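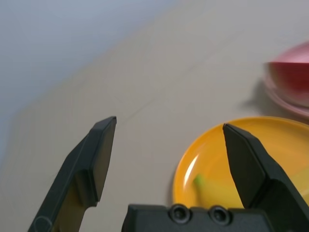

What does the Skandska two-arm kit include for the price of the standard lease? The lease covers both arms, both grippers, the wrist cameras, the control software and 46 hours of remote support, which may be used at any point during the term.

I have been asked to set down my assessment of the kit before our office at Grirville decides whether to renew. The views are my own, and the supplier has not seen them in advance.

The kit reached us in October in four crates. The assembly guide is written in clear language, although the section on cable routing refers to a bracket that was not in our shipment. Skandska sent the part without charge. Readers who are considering the same purchase should check the packing list against the crates before signing for them.

Our trial concerned the sorting and placing of food items on a tabletop, using the Plinden software that comes with the lease. The task editor is the strongest part of the offer. A staff member with no programming background can set out a new task in it after a short period of instruction, and changes are saved with a full history.

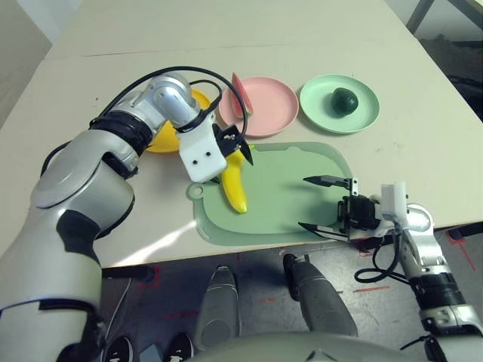 The reporting tools are less complete. Results can be exported only one session at a time, and our trial ran to 167 sessions. I raised this with the support desk and was told that a group export is planned - no date was given.

Spare finger sets are sold through Pugh at $173 per pair. I consider that high for a part subject to wear, and would ask for at least one set to be added to any renewal.

On balance I recommend the kit for training and small trials. I would not yet recommend it to an office that must produce regular written reports from its results. The renewal papers are due back with the supplier shortly, and I have asked that the export question be put to them in writing.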